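Talks > Office Habits > Speaker notes

Paper cups in the meeting room: speaker notes
Selim Bozkurt, Fallard office
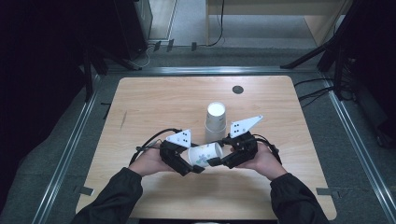

Start with the question to the room: who took a new cup today, and who took a second one? Wait for hands. Do not hurry here.

Then the number. In March our floor used 2831 paper cups. We are 37 people. Let them look at it for a moment, I do not need to comment.

Next, storage. We keep the cups in one stack, open end up, and this is easy to take from. But dust falls into the top cup, and many people throw it away and take the next. My proposal — turn the stack upside down on a clean tray. The Balton office does it already and they are happy.

Second point is sticking. When a stack is pressed hard, two cups come out together. Show it with the cups I bring (remember to bring them!). Hold the lower cup near its base, turn the upper one a little, then pull. Do not squeeze the rim.

Third, guests. Paper cups stay for guests, I am not against them. Roughly 437 cups a month should be enough for this. For us there are mugs in the cupboard by the Farooqui room.

If somebody asks about washing the mugs: the dishwasher runs at 2 in the afternoon — please put them in before.

Leave five minutes for questions.

Contact: Zekinel events desk | © Zekinel | Back to top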